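Subject: Re: [skoltlow-allotments] drinks for the open day, and the tap

On 27 May 2020 the plot secretary wrote:
> Can whoever is sorting refreshments for September let the list
> know what they have in mind? Last year we ran out by two o'clock
> and people were walking down to Toom for a bottle of water.
> Also the tap on the Lasov side is dripping again.

Me, I'm doing refreshments. Writing this on my break so excuse the state of it.

Numbers first. 100 visitors is what I'm planning for, if we're allowed to hold it at all. Tea and squash from the hut as usual, plus cold cans from a tub. 2 tubs if somebody has a spare. Vasmont do trays of 18, will ring them once we know its going ahead. No point before.

Someone asked off list whether we should have energy drinks as well as the lemonade. My view, a few for the people putting up gazebos, none on the main table, too many small children. Slim ones like these: 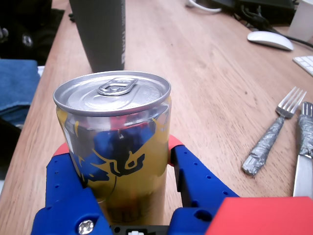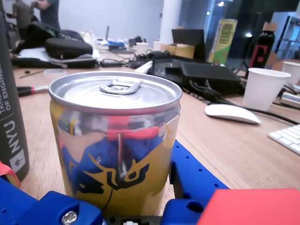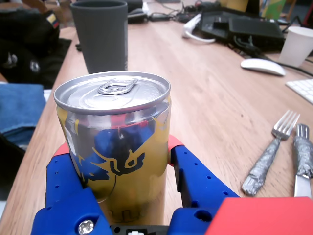
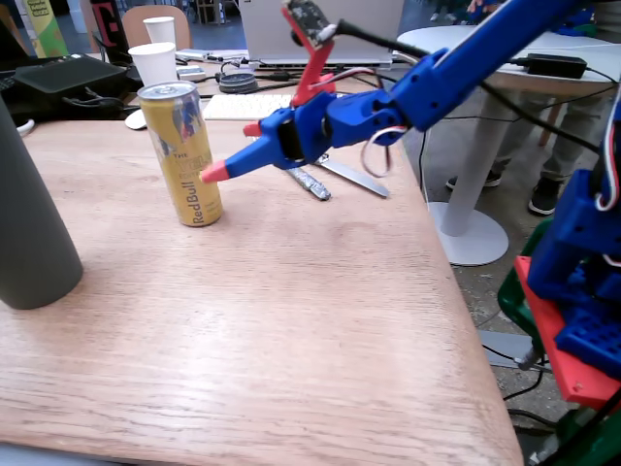
The gold can.

Happy to be outvoted on that. Reply to the list please, not just to me, I lose things.

Prices. Would like to keep everything at one pound, saves messing with change. Tea 50p if people grumble. Float last time was all in coppers, never again.

Empties: the council bin filled up by lunch and the wasps found it. Need a proper sack for cans and another for cups, tied to the fence by the compost bays. I will bring sacks, need string.

Cake. Yes please. Label it if it has nuts in. Courgette cake very welcome as ever, but perhaps not five of them.

Tap: had a look last night. Washer has gone I think, same as the spring before last. Turned it off at the stopcock so if you are on the Lasov side use the water butt by the shed or walk round to the top tap. Dont turn the stopcock back on, it will only start again. Got a washer on order.

Other thing, somebody has left a barrow of very good manure across the path by the bean rows. If it's yours move it, if it isn't yours by the weekend it may be mine.

Back to work, more when I hear about the date.

Refreshments (plot by the top gate)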